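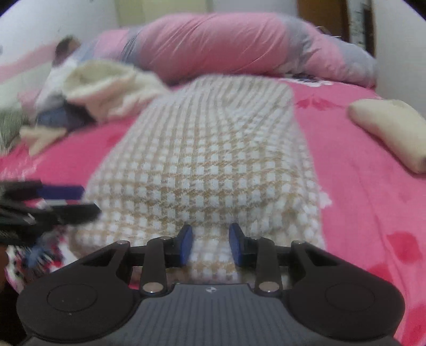
About Wakley

Wakley tests and repairs hand-held and arm-mounted grippers used for household tasks: folding, bed making, sorting clothes. We were set up after a jaw failure at Akness, where a parallel linkage closed on an operator's finger during a blanket fold. The release command had been sent. The jaws stayed shut for 2 seconds.

The fault was traced to a pivot pin that had worked partway out of its joint. The linkage bound against the pin head, and the controller read the stall as a firm grip on thick fabric. It held force as designed. The operator had bruising and returned to work the same day.

Mingxuan Deng, who wrote the fault report, now runs our test room. We inspected 201 grippers of the same pattern. In 76 the pins had moved, and 68 of those had no retaining clip fitted.

What we do:
Pin and linkage inspection
Jaw force and release timing on knit, fleece and sheet fabric
Stall detection checks
Written fault reports, with parts returned on request

Any unit that fails a release test is tagged and kept out of use until both jaws have been rebuilt. We do not issue conditional passes.

Our inspection procedure was last revised 15/08/2020. Units from the Weldu and Ginby sites are tested every December.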